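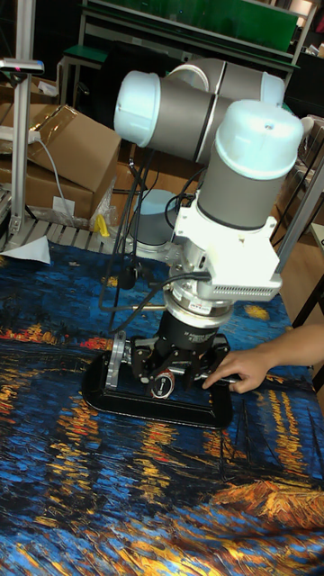 # Stelska Cloths

Stelska Cloths is a set of 2,005 labelled photographs of worktables with something printed spread over them: tablecloths, curtain fabric, a few bedsheets. The labels cover the cloth, whatever is resting on it, and any hand in view. Version 7 replaces all earlier ones.

Please read the whole card before using the numbers at the end. I have maintained this set since version 3 and I trust parts of it more than others.

## Why printed cloth

The original proposal, by Garba Amadi, argued that a busy pattern makes small objects harder to find and that labels made on plain tables give a flattering idea of how well finding works. The first half seems fair to me. The second half was never tested properly. The plain-table pictures it was compared with came from another room with better light, so we can't say how much of the difference was the cloth.

Night paintings were a popular choice, for no deeper reason than that Hadiza Yusuf liked them. They have dark blue water, dark lines for masts and long streaks of gold and orange, so a dark object loses its edge in some places and is perfectly plain in others. Florals were meant to be the difficult group. I'm not convinced they are.

## What is labelled

| Field | Meaning | How far I'd trust it |
|---|---|---|
| `cloth` | painting, floral, check, stripe, other | Good |
| `resting` | outline of each thing lying on the cloth | Good for large things, poor for thin ones |
| `hand` | present or absent, and the side it enters from | Good |
| `touch` | which part of an object the hand is on | Mixed, see below |
| `clutter` | boxes, bags, paper and cable at the back of the table | Patchy |
| `crease` | 0 to 3 | Don't use |

`crease` was scored by three people who clearly had different ideas of what a crease is. It stays in the files so that old scripts don't break.

## The touch field

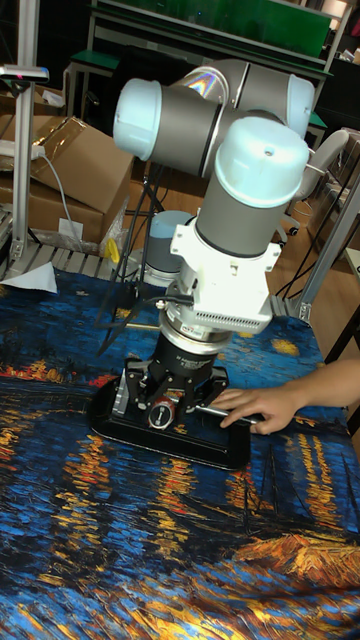 *Fingers curled around the silver rod, with the round gauge beside it. Cloth: painting.*

Touch has two main values, `press` and `hold`. A fingertip resting on a rod is `press`; fingers wrapped round it are `hold`. Plenty of cases fall between the two, and Bushra Khattak and Ánh Tôn checked 1,000 pictures separately to see where they parted company. They disagreed on 101 of them, mostly rods, handles and the rims of trays.

Their notes say the disagreements were "resolved". As far as I can tell this means Ánh's answer was used – she may well have been right, but it isn't the same as agreement. Both answers are kept in `touch_raw.csv`.

Neither value says anything about purpose. A hand on a rod might be pushing, steadying or simply resting, and a still picture won't settle it. Version 4 had an `intent` field. I removed it.

## Small parts

- Round things with a face or a rim are labelled `dial`, including those where the face can't be made out. Some are probably knobs.
- Metal rods are outlined to where they stop being visible. If a hand covers the end, the outline stops at the hand.
- Painted objects on the cloth don't count. Version 5 contained several painted boats labelled as things resting on the table, so please don't use it.
- Folded paper lying on the cloth is `resting`. Cardboard boxes behind the table are `clutter`, open or shut.

## Known gaps

Nearly all the tables are rectangular. Many neighbouring pictures share a cloth, so a random split will put the same cloth on both sides and your score will look better than it should. Use `split_by_cloth.txt`. The result quoted in the Flakine write-up used a random split, and I would ignore it.

Cloth names were copied from shop labels where we had them and guessed where we didn't.

## Changes in version 7

- `dial` outlines redrawn by Nnamdi Shehu
- Duplicate check patterns merged
- `clutter` extended to clear plastic bags, though only for pictures added since March

Corrections are welcome with the file name and the field in question. "The labels look wrong" is likely to be true, but I can't do much with it.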